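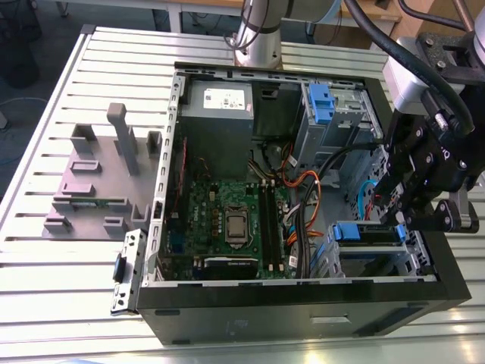
A desktop computer lying on its side with the side panel off.

What Is Inside a Desktop Computer?
Nembridge Science Pages for Young Readers
February 23, 2023

A desktop computer is a metal box full of separate parts. Each part does one kind of work. The parts are joined by cables, or they plug straight into a large circuit board. When the side panel is taken off, most of them can be seen without a magnifying glass.

The box is called the case, or the tower. It usually stands upright on a floor or desk. People who work on computers often lay the tower on its side, so that the circuit board is flat and parts can be pushed down into it.

The power supply
The grey metal box near the top of the case is the power supply. The electricity in a wall socket is too strong for computer parts, and it is the wrong type. It is alternating current, which changes direction many times a second. Computer parts need direct current, which flows one way. The power supply changes one into the other and lowers the voltage.

Wires run from the power supply to the other parts. In many computers the colour of a wire shows its voltage. Yellow is 12 volts, orange is 3.3 volts, and black is ground, the path the electricity takes to get back.

Safety note: Never open a power supply. It can hold an electric charge after the computer has been unplugged. Never open a computer case without an adult who knows how to do it.

The motherboard
The large green board is the motherboard. Thin lines of copper, called traces, run across it and through it. They carry signals from part to part, much as roads carry cars between towns. The small pieces soldered to the board control the flow of electricity and data.

The processor
The silver square near the middle of the motherboard is the processor, or CPU. CPU stands for central processing unit. It follows instructions one after another, very quickly. It can add numbers, compare them and move them to another place. Games, drawings and letters on a screen all come from these simple steps.

The processor sits in a socket, and a metal frame holds it in position. A working processor gets hot, so a metal block called a heat sink is fitted on top of it. A fan then blows the heat away. In both photographs the top of the processor can be seen.

The memory
Beside the processor are two long black slots for memory, also called RAM. A memory module is a narrow circuit board with metal contacts along one edge. It goes into the slot one way only, and a small notch in the edge stops it from being put in backwards.

RAM holds the information the computer is using right now. When the power is switched off, RAM is cleared. This is why unsaved homework can be lost.

The expansion card
An expansion card adds an extra job to the computer. The black card near the bottom edge of the motherboard may be a graphics card. A graphics card works out the colour of every dot on the screen. 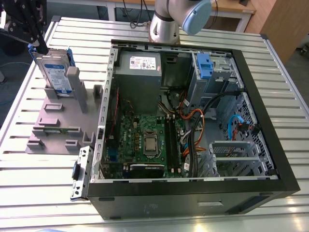

The hard drive
A hard drive keeps information when the power is off. The one in the second photograph is outside the case, standing in a blue holder called a caddy. It is a 3.5-inch drive, a common size for desktop computers. Inside a hard drive of this kind are one or more round platters, which spin. A tiny arm moves over each platter to read and write data as magnetic marks.

A drive needs two connections. One brings power. The other is a data cable, and in many computers this is a SATA cable. The light blue cable near the drive bay is a SATA cable.

Words to know
Caddy: a holder that keeps a drive in place.
Chassis: the metal structure inside the case.
Data: information stored or used by a computer.
Socket: the place on a motherboard where the processor fits.
Trace: a thin copper line on a circuit board.

Something to try
Draw a tall rectangle on paper for the case. Add the power supply, motherboard, processor, memory slots and hard drive. Use one coloured pencil for cables that carry power and another for cables that carry data. Label each part.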